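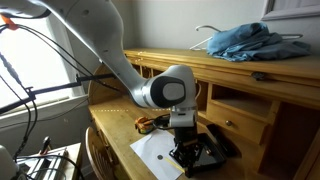
The desk arm at Callerow Workshop

Members who have been upstairs lately will know that the arm is now set up at the old roll-top desk by the window. Gleice Rocha asked for a write-up, so this item covers what has been done since March, what still gives trouble, and what we would like help with.

The aim of the build is a desk helper. It should pick up small things from a sheet of paper, put them in a shallow tray, and take them out again when asked. Zdeňka Lukáč suggested the job after losing a whole afternoon to sorting screws on the Quintana clock repair. We chose a real piece of furniture over a bare bench. A flat bench is easier for the arm, but the people who might use something like this at home have desks with shelves and drawers in the way.

Chih-ming Lam wrote the first motion program and Borislav Ivanov has looked after the wiring. The first program moved the arm through 61 saved positions. It was slow and it was hard to change. If the tray moved a little, a good part of the list had to be saved over again. The present version stores a few positions high over the desk and works out the rest from where the paper and the tray are.

The roll-top has been the main limit. The hutch stands right behind the writing surface, and the elbow wants to swing toward it when the gripper goes to the back of the tray. We now keep a clearance of 50 millimeters between the arm and any part of the hutch – more than Chih-ming wanted, but it has saved the woodwork.
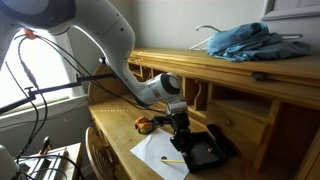
Cables took longer than anyone planned. On the first runs they pulled tight each time the wrist turned, and the gripper dropped its connection. Borislav gave them more slack and ran the full cycle 300 times over several evenings. The connection dropped 2 times, both with the wrist turned as far as it goes. We have taken that last bit of travel out of the program and will look at the connector again when the new one comes from Vevbridge.

Thin objects are still a problem. A pencil lying on paper gives the fingers very little to get hold of, and if they close too low they push the sheet along with it. Lucimara Teixeira is trying softer fingertips cut from an old bicycle tube. She has one pair finished and would be glad of more scrap rubber, as long as it is clean and has no patches.

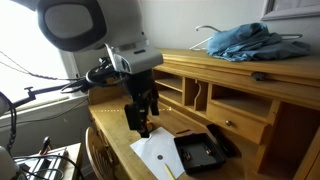 If you want to use the desk

The desk can still be used for writing when the arm is switched off at the wall. Please put the paper and the tray back where you found them. The drawer in the hutch is free for anyone to use, but keep it closed during a run.

Only people who have had the short introduction may start the arm. Borislav gives it on request and it takes less than an hour. Stay on the chair side of the desk while it is moving and know where the stop button is before you begin.

The program and the wiring notes are in the Banow folder on the shared drive. Write any changes in the log with your initials, including the ones that didn't work. Rubber scraps can go to Lucimara directly or in the box by the lathe.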